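Serving bowls: what to keep and how to stack them

Several readers wrote in after the May issue to ask about bowls, mostly how to fit them in a cupboard that is already full. Myrtle Esposito at the Trolldale kitchen store answered most of the letters, and her advice is below.

Start by getting every bowl out and lining them up by size. 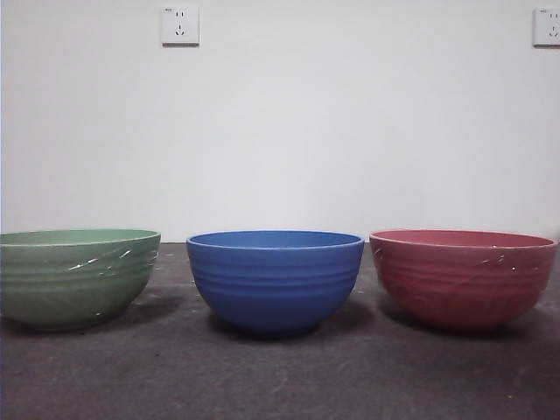 Bowls that look alike on a shelf can differ a good deal in the depth and the foot. Set them side by side at eye level and the shape is easy to judge. The blue one narrows more toward its base than the green one does, and has ridges around the upper half of the wall. Myrtle puts a bowl like that at the bottom of a stack and tries the others in it.
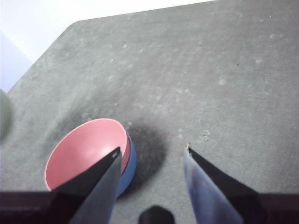
Try each pair both ways before settling on an order. A bowl that goes in straight and lifts out with one hand is fine. One that has to be twisted should go somewhere else — forcing it will mark the finish on both.
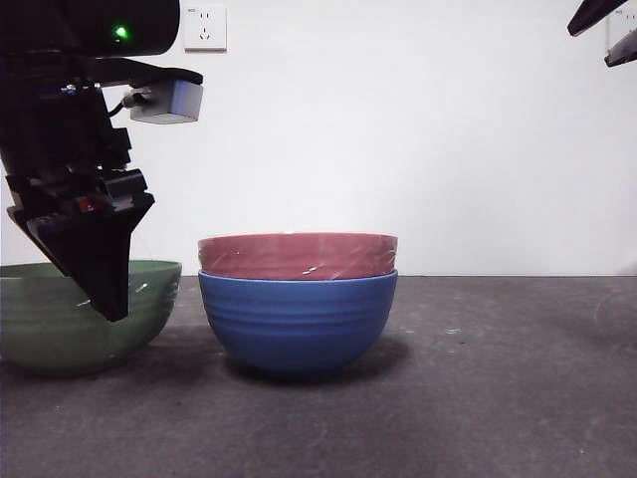
Keep stacks low if the shelf is above shoulder height. Dwayne Quintanilla of Lornbridge measured his shelf at 340 millimeters and still leaves the top third clear so he can get a hand in. He keeps the bowl he uses every day out of the stack altogether.

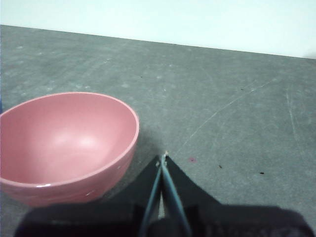 Wash and dry everything before it goes back, including the underside of the foot. A folded paper towel between bowls helps with glazed ware. Letters on lids and storage tins will be answered in the July issue.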